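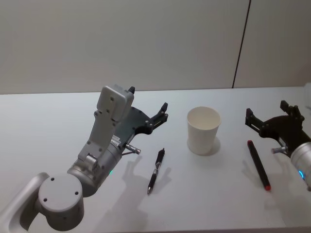
Search this site Go

Comparing two parallel grippers with a pen, a marker and a cup

This page explains how to run the pen-and-cup test on a two-armed bench. We use it at Renbridge when a new set of fingers comes in, or when the controller has been updated and we want to know if anything has shifted. You need a plain table, a paper cup, a retractable pen and a marker that is thicker than the pen. Allow an afternoon for the whole thing.

Before you start

Home both arms and check the status lights. On our bench the left arm shows green and the right arm shows blue. The colours are set in the Itix controller, so yours may differ. Write down which is which before you go any further, as the log files only use the colour names.

Clear the table and wipe it. Crumbs under a pen are enough to make it roll.

Setting out the objects

1. Stand the cup between the two arms, a little further back than the pen and marker will be.
2. Lay the pen on the side of the left gripper, at a slant.
3. Lay the marker on the side of the right gripper, also at a slant.
4. Open both grippers and park them above the table, fingers pointing inwards.

Use an unprinted cup if you can get one. Printed cups gave the Drisex vision module false edges, and it tried to grip the lettering. The cup should be empty at the start of every run.

Setting the force

Start at 475 on the force scale for both grippers. That holds a pen without the barrel turning between the fingertips. If the marker slips, raise the right gripper to 634 and leave the left alone. We tried 634 on both sides in September and kept knocking the cup over, because the fingers closed so hard that the wrist twitched.

Do not change the speed and the force in the same session. You will not be able to tell which one made the difference.

Running the test

Let one arm finish its drop and open fully before the other one moves in. Crossing over the cup is where most collisions happen, and the two controllers do not check each other's position unless you have turned on the shared zone.

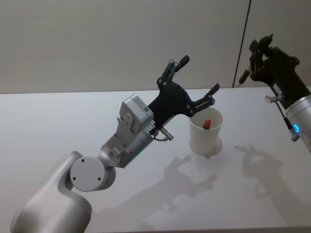
The open fingers need to stay clear of the rim on the way out. Set the retreat height by hand the first time - jog the wrist up in small steps until the lower fingertip can pass over the cup, then save that point. A gripper with a wide opening needs more height than you might expect from the drawing.

Do 9 runs with each pair of fingers. Swap the pen and marker over after the first 5, so that each gripper gets a turn at the thick one.

What to write down

For each run, note whether the object was picked up first time, whether it went into the cup, and whether the cup moved. A cup that slides a little still counts as a pass, but one that tips over does not. If a run stops halfway, record the error code and start that run again.

Choosing between them

The Đỗ fingers were better for us on the pen, with fewer second tries. The older Drisex pair held the marker more firmly and was easier to clean. We have kept the Drisex pair on the right arm for now.

Settings last checked 18th February. If you have a newer Itix controller, the force scale is under Tools and not under Motion.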